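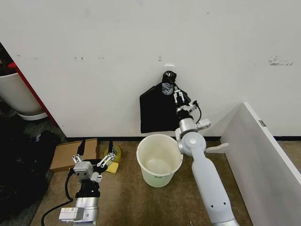

Müllbeutel am Klebehaken aufhängen, mit Eimer darunter

Von Khanyisile Potgieter, Doleleck Haushalt
Stand: 24. August 2026

In kleinen Räumen steht der Müllbeutel meistens im Weg. Auf dem Boden kippt er um, und wenn er undicht ist, hat man den Fleck im Teppich. An der Wand hängt er sicher, und ein Eimer darunter fängt auf, was aus der unteren Spitze tropft. Die Anleitung gilt für leichte Beutel mit Pfanddosen, Joghurtbechern, Verpackungen und Ähnlichem. Für Küchenabfälle, Bauschutt oder Altglas ist sie nicht gedacht.

Material

Ein Klebehaken, weiß, für glatte Wände
Müllbeutel aus Kunststoff, 40 Liter
Ein Kunststoffeimer, rund, ohne Deckel
Spiritus und ein fusselfreies Tuch
Schwamm
Klebeband zum Anzeichnen
Zollstock
Ein flaches Stück Pappe

Der Haken

Auf der Packung steht, wie viel er trägt. Bei mir ist es ein einfacher von Tumura aus dem Baumarkt. Mehr als die Hälfte der angegebenen Last würde ich ihm auf gestrichener Wand nicht zumuten. Der Kleber hält oft besser als die Farbe, und dann kommt die Farbe mit herunter. Auf Raufaser und auf kreidender Wandfarbe klebt kein Haken dauerhaft, dort bitte eine Schraube mit Dübel nehmen.

Schritt 1: Höhe festlegen

Den Beutel am oberen Ende zusammenfassen, an die Wand halten und herunterhängen lassen. Die Spitze soll knapp unter dem Eimerrand enden. Bei meinem Eimer und den 40-Liter-Beuteln liegt der Haken 71 cm über dem Boden. Andere Beutel fallen anders aus, also nicht einfach übernehmen. Ein voller Beutel hängt außerdem tiefer als ein leerer, am besten mit ein paar Dosen darin messen. Die Stelle mit einem kurzen Streifen Klebeband markieren.

Schritt 2: Wand reinigen

Staub mit dem trockenen Tuch abnehmen, dann die Fläche mit einem leicht feuchten Schwamm abwischen und trocknen lassen. Zum Schluss mit wenig Spiritus nachgehen. Vorher an einer verdeckten Stelle ausprobieren, ob die Farbe das verträgt. Alte Schrammen und graue Flecken an der übrigen Wand stören nicht, sauber sein muss nur der Bereich unter der Klebefläche.

Schritt 3: Haken kleben

Schutzfolie abziehen, Haken gerade ansetzen und 5 Minuten lang immer wieder fest andrücken. Danach in Ruhe lassen. Die meisten Hersteller verlangen eine Wartezeit, bevor etwas daran hängen darf. Ich klebe abends und hänge am nächsten Tag auf. Ist der Haken schief geraten, hilft nur ein neuer Klebestreifen.

Schritt 4: Beutel füllen und knoten

Der Beutel wird auf dem Boden oder im Eimer gefüllt und erst danach aufgehängt. Zwei Drittel voll ist genug. Luft herausstreichen, das obere Ende zu einem Strang drehen und einen einfachen Knoten machen. Er soll dick genug sein, dass er nicht durch den Haken rutscht. Bei Beuteln mit Zugband kann man das Band einhängen, bei glatten Beuteln kommt der Haken in den Bund direkt über dem Knoten. Nicht durch die Folie stechen, die reißt von dort aus weiter.

Schritt 5: Aufhängen

Mit einer Hand den Knoten halten, mit der anderen das Gewicht von unten stützen, bis der Bund im Haken liegt. Erst dann langsam loslassen. Der Beutel soll flach an der Wand liegen und nicht pendeln.

Schritt 6: Eimer stellen und Spitze ausrichten

Den leeren Eimer dicht an die Sockelleiste schieben, mittig unter den Beutel. Dann das untere Ende zusammendrehen und so führen, dass es innerhalb des Randes hängt. Es muss nicht weit hinein.

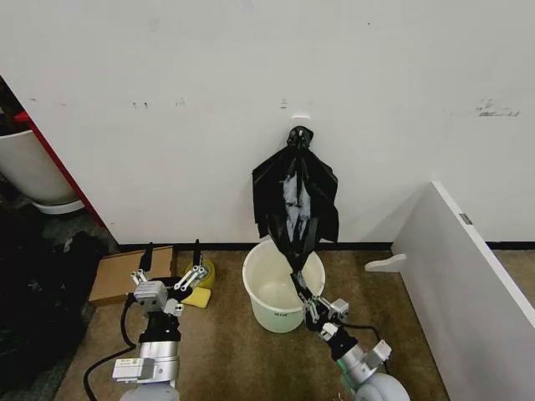 Das untere Ende läuft spitz zu und reicht knapp über den Rand in den Eimer.

Auf Teppich lohnt sich eine Unterlage. Die Pappe kommt unter den Eimer und wird ausgetauscht, sobald sie Flecken hat. Auf Fliesen kann man sie weglassen.

Eimer leeren

Einmal in der Woche nachsehen reicht bei Dosen. Steht etwas darin, ausgießen und mit heißem Wasser und Spülmittel ausspülen. Der Boden heller Eimer wird mit der Zeit grau, daran ändert auch Scheuermilch wenig. Wer das nicht sehen will, nimmt einen dunklen Eimer. In dem sieht man aber auch nicht so schnell, ob etwas ausgelaufen ist.

Beutel abnehmen

Den Eimer stehen lassen und den Beutel gerade nach oben aus dem Haken heben. Nicht nach vorn ziehen, sonst löst sich der Kleber. Kurz über dem Eimer abtropfen lassen und dann in einen zweiten Beutel stecken, falls der Weg zur Tonne durchs Treppenhaus führt.

Wenn es nicht hält

Haken löst sich nach ein paar Tagen: Meist war die Wand nicht fettfrei oder noch feucht. Kleberest abrubbeln, noch einmal reinigen, neuen Streifen verwenden.

Beutel rutscht vom Haken: Knoten zu klein oder Folie zu dünn. Doppelt knoten oder das Ende über dem Knoten noch einmal um den Haken legen.

Spitze hängt neben dem Eimer: Eimer versetzen, nicht den Beutel zur Seite ziehen.

Spitze staut sich auf dem Eimerboden: Der Haken sitzt zu tief. Für den Übergang den Knoten weiter unten setzen, damit wird der Beutel kürzer.

Haken wieder entfernen

Streifen mit Zuglasche langsam senkrecht nach unten ziehen, immer dicht an der Wand entlang. Streifen ohne Lasche mit dem Föhn anwärmen und mit einem Stück Zahnseide hinter dem Haken durchsägen. Reste gehen mit dem Daumen ab. Bleibt ein heller oder dunkler Rand, mit etwas Wandfarbe betupfen. Ich hatte vom Streichen im Februar noch einen Rest im Glas, der hat dafür gereicht.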